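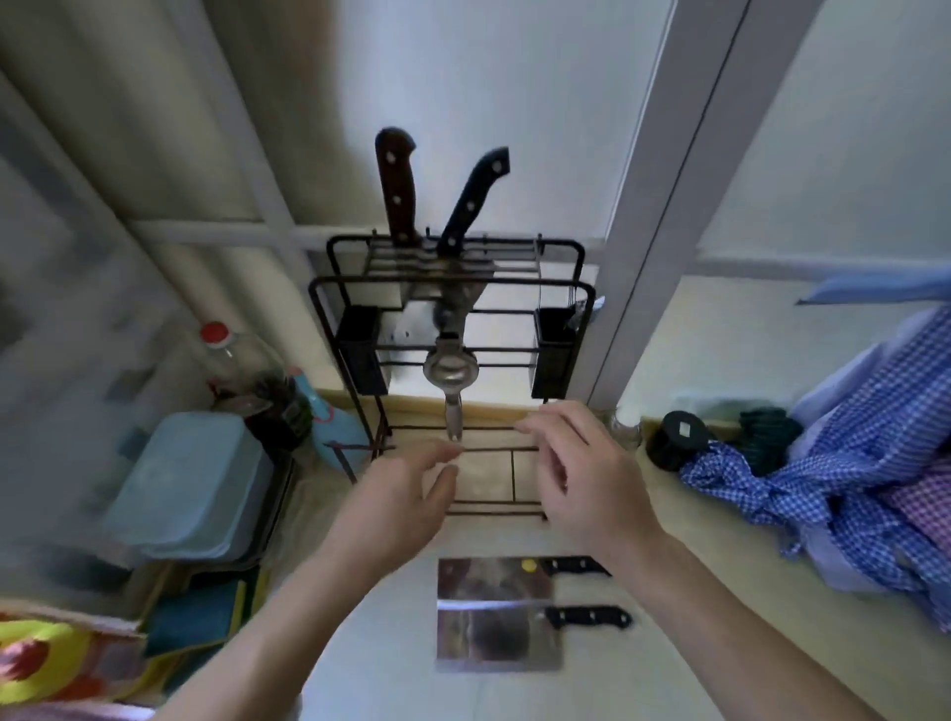
第二节 刀架

那年四月，我们还在争论一个看起来很笨的问题：要让机器学会收拾厨房，究竟该教它看刀，还是教它看手？

我站在看手这一边，而且站得很坚决。Vanix 组的人都觉得我疯了。他们的模型先认物体，再算抓取点，在实验台上漂亮得很，可一进真正的厨房就犯糊涂：黑色的细铁丝架贴着白瓷砖，横杆一根挨一根，深度图上全是窟窿。两把刀插在上层，刀柄朝上，一把直些，一把往右歪着；中间还挂着一只银色的手动榨汁器。模型把这一整团东西认成了一个物体，给它起的标签是“椅子”。

我笑了很久，然后回到座位上，把人伸手的那几段录像又看了一遍。

我喜欢的是手快要碰到架子、还没有碰到的那一刻。两只手从下面两侧伸过去，右手的拇指和其余手指已经分开了，对着下面那几根横杆。深度图上那里什么都没有，手却像早就知道杆子在哪儿！台面上还平放着两把切菜刀，下面那把的刀身和上面那把略微叠着，手从旁边过去，连个弯都绕得那么省事。

我当时就想，这个张开的手形本身就是一份测量结果。人已经替我们把铁丝量过一遍了，我们何必再去求那台深度相机？

于是有了 Wavix。做法说出来不值一提：不给物体贴标签，只让网络根据接触之前的画面去猜手接下来会张多开、往哪里合。600 段厨房录像拿来训练，200 段藏起来，谁也不许看。我把这条规矩写在白板上，底下画了两道线。

第一轮跑完，结果很难看。手一靠近布料就乱猜，台子右边堆着的格子布，在它眼里到处都能抓。我又高兴又沮丧，高兴的是铁丝架那几段它竟然猜得很准。我们把预测的时间窗从8帧缩到4帧，重跑，等了一夜。

2021年8月15日凌晨，曲线下来了。我盯着屏幕，不敢动鼠标，怕一动它又弹回去。然后我把 Wollach 实验楼三层的灯全打开，跑去敲 Vanix 组的门，里面当然没有人。

天亮以后，机械臂第一次在那座架子前面停住。它没有见过刀架这个词，也不知道什么叫刀。夹爪慢慢张开，比横杆略宽一点，就那么悬着，跟录像里的手一模一样。

Vanix 组的组长端着咖啡站在我身后，看了好半天。

“布呢？”他问。

“布还是不行，”我说，“你来得正好，帮我搬一下那筐毛巾。”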